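# Flamia: hanging and fetching by hand

Welcome, and thank you for stopping by! Flamia is a set of demonstrations of everyday tasks around a coat rack, shown by people holding a pair of grippers, one in each hand, so that a two-armed robot can learn them later. We have tried to write down what we wished other sets had told us, so please forgive the length.

The release dated 9/9/22 holds 800 demonstrations from 31 people. Each one has a short task name (hang the cap, take down the bag, and so on), the gripper video, the head video, the finger opening over time and the tracked pose of both hands. Tran, our sync tool, lines all of it up on one clock.

We asked people to work at their own pace — some are wonderfully slow — and to start again whenever they felt like it. Restarts are kept and marked "retry" in the task table. If you only want clean runs, filter those out before you do anything else.

Head view first, then gripper view:

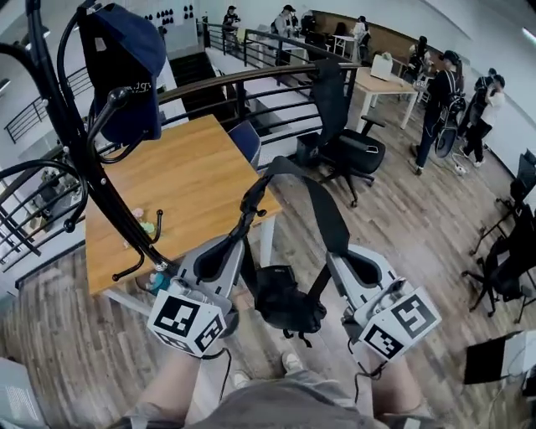
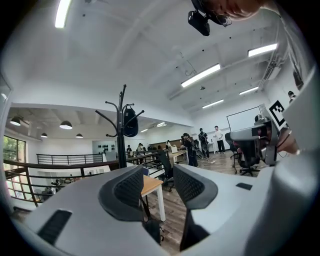

Cleiton Furtado wrote to us that he would train on the retries too, and that dropping them made his policy give up after the first missed hook. We have come around to his view, and the loader in Pinasach now keeps them unless you ask otherwise.

Known troubles: tracking drifts when a marker is turned away for long, and the finger opening is noisy near fully closed. Justard format export works for single-arm clips only. We hope to have the two-arm export ready in November, along with enough new clips to bring the set to some 2,000.

Contact: open an issue in the Flamia repository | © 2022 Flamia | Back to top

14 shares · 3 comments

Does the pose come in the head frame or a fixed one? I couldn't find it in the table.

Fixed, one origin per session. We'll add a line, thanks!

Keeping the retries was the right call. Please do the same for the November clips.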